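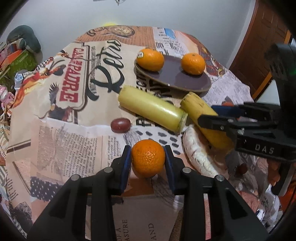 Please tell me I'm not the only one still hoarse, wrote one of you at midnight after the Omport game, and then in a second e-mail a minute later: why on earth did we take the goalie out of the drum line section and put the band there?

From the Bleachers
Oct 5, 2024 | By the Pendton Bleachers desk
Print this | E-mail to a friend
14 comments | Share

You are not the only one! I croaked my way through the whole next morning and ordered my coffee by pointing. As for the band, I'll get to the band.

So, the game. If you couldn't make it out to Drillum Field, we lost, 2 to 1, and I've been replaying the last few minutes in my head ever since. Pendton looked great in the first half. We were passing on the ground and keeping it wide, all the stuff the coaches have been yelling about since July, and when number 18 stole the ball off their center back and just ran with it, I knocked a perfectly good box of popcorn into the row in front of me. (Sorry, row in front of me. You were very nice about it.) She went the whole way by herself and tucked it in low at the near post. I don't think their keeper even got her hands down.

Then Omport came out after the break like a different team. They pushed their fullbacks way up, and we couldn't get the ball past midfield for what felt like a month. The tying goal came off a corner, with everybody in a heap in front of the net, and I still think there was a push in there. I'm not going to go on about it. My sister texted me from the other end of the stands to say there was no push, so you can imagine how the ride home went.

The winner was just a good goal. I hate typing that! Long ball, one touch to kill it, one touch to hit it. Even the people around me made that little "ooh" noise you make before you remember which side you're on.

We did have a chance at the end. Free kick, right outside the box, the whole place standing up. It hit the crossbar and went over, and I sat down on what was left of the popcorn.

OK, the band. They got moved this year from the north corner to the seats right behind the home goal, and that's where the drum line folks used to stand. The drum line is now over by the scoreboard. I get what the reader is asking, sort of. Our keeper used to have all that noise right at her back for one half of every game, and now she gets trombones. I asked around at halftime and the answer I got was that the north corner floods, and the brass section was tired of standing in it. I can't argue with that, I've stood in it myself in the wrong shoes. But I do miss the drums down there, and I bet if enough of us ask nicely they might split the difference and put the drums next to the band. Write in and tell me what you think.

The announced crowd was 2325, and that's the best we've had for a regular season game since I started writing these. Drillum holds 3000 if people squeeze up on the hill side. I would love to see it full once before the season is over. Just once! If you've been meaning to bring your neighbors or your kids' friends or that guy at work who says he only watches the pros, the next home game is the one, because it's Teshome and they're right above us in the table.

About Teshome. They play a really slow, patient kind of game and it drives me up the wall to watch, but it works. They've let in hardly anything all year. I think we need to get at them early and make them chase, and I would start the freshman on the left again. She was the one bright spot in the second half as far as I'm concerned. Every time she got the ball she turned and went at somebody. She lost it plenty, sure, but she wasn't scared of it.

Wear green for that one. I know some of you have the old white shirts and you love the old white shirts, and I love mine too, but Teshome travels in white and last year we had people cheering in the wrong section for half the afternoon.

A few odds and ends. Parking behind the feed store is fine again, they've filled in the hole. The raffle jersey from the Omport game still hasn't been claimed, and the winning ticket ends in 8, so go dig through your coat pockets. If you left a plaid blanket on the hill side, it's at the ticket window, and it's a nice one, so come get it before I decide it's mine.

And if anybody got the free kick on video, would you send it to me? I want to see how close it was. My sister says it wasn't that close, and she was at the far end with the sun in her eyes.

See you at Drillum. I'm drinking tea with honey until then.

Print this | E-mail to a friend | Share
14 comments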